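HND 12: Writing on the Board
Handout 3 — Numerals
Instructor: Maricel Umali
Rommont Adult Learning Center, Teaching Skills Certificate

Read this before the February practice block. Bring your own marker with a dark tip. The room has erasers and cloths.

Where we are

Handout 2 dealt with capital letters and the straight strokes that make them up. You should now be able to write a line of capitals at shoulder height without drifting uphill. If you still drift, keep doing the baseline drill at the start of each practice until it stops. Patricio Ibarra has the drill sheets if you lost yours.

Numerals come next. Most of you will write far more numbers than you expect: page numbers, due dates, times, room changes, sums. A student who misreads a letter can usually recover the word from the letters next to it. A misread digit gives no such help. If your 1 looks like a 7, the class opens the book to the wrong page and you lose two minutes.

Size

For a room the size of ours, make digits as tall as your hand is wide with the fingers spread. Stand at the back row and check your own work at least once per session. Digits in a column should all be the same height, and the 1 should take up as much width as the others even though it needs less.

Stroke groups

Group A, straight strokes only: 1, 4, 7.
Group B, closed or nearly closed curves: 0, 6, 8, 9.
Group C, curve plus straight or corner: 2, 3, 5.

Groups A and B are covered in the practice sheets and I won't repeat them. Group C causes the most trouble, and the 2 is the one to learn first. The 5 borrows its corner and the 3 borrows its top.

The numeral 2

Write it in one stroke. The marker does not leave the board between the start and the end of the base.

Start at the upper left of the space you have given the digit. Go up and to the right, over the top in a rounded arch, then down to the left on a long diagonal. Keep the diagonal straight. Beginners tend to let it sag into a second curve, and then the digit starts to look like a Z or a loose S from the back of the room. At the lower left, change direction with a sharp corner and run the base out to the right.

No loop at the corner. Many of us were taught a looped 2 in school, and it is fine on paper. On a board the loop fills in when the marker is wide or nearly dry, and all the reader gets is a blot.

Let the base finish before you lift. If you lift while your hand is still moving, the line ends in a tail, and tails are easy to mistake for a decimal point or a comma when another digit follows.

The line below has a rounded top, a straight diagonal and a sharp lower corner. The marker tip is at the right end of the base, still on the board. 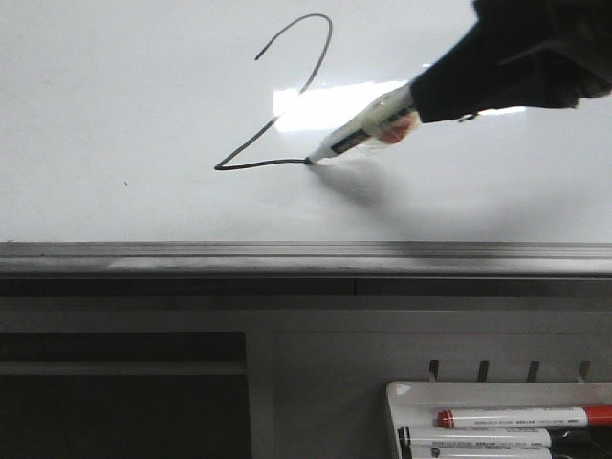

Common faults in Group C

Flat top on the 2. It reads as a Z. Give the arch more height before you start down.

Short base on the 2. It reads as a 7 with a foot. The base should reach at least as far right as the arch does.

Closed 3. The two bowls curl in until they touch the spine that isn't there, and you have an 8. Stop each bowl early.

Floating hat on the 5. If you add the top bar as a separate stroke, it must touch the stem. A gap of a finger's width is enough to turn it into a dash over an S.

Pressure and angle

Press lightly. A felt tip that is pushed hard spreads, and then every line after that is thick. Keep your wrist off the board so you don't wipe out what you have just written. Left-handed writers should stand a little farther to the left than feels natural and move their feet every few digits — don't stretch.

Practice for next time

1. Write a row of 2s across the full width of the board. Step back, mark the best one, and write the next row to match it.
2. Write 200 and 202 in a column, digits lined up under each other.
3. Write the times of day your partner reads out, at speaking pace. Partners: Orhun with Maricel Dagdag, Crisanto with Patricio.
4. Copy the Dumlao table from Handout 1 onto the board, numbers only. Leave it up so the next pair can read it back to you from the last row.

Handout 4 covers fractions and the percent sign. Practice your diagonals before then.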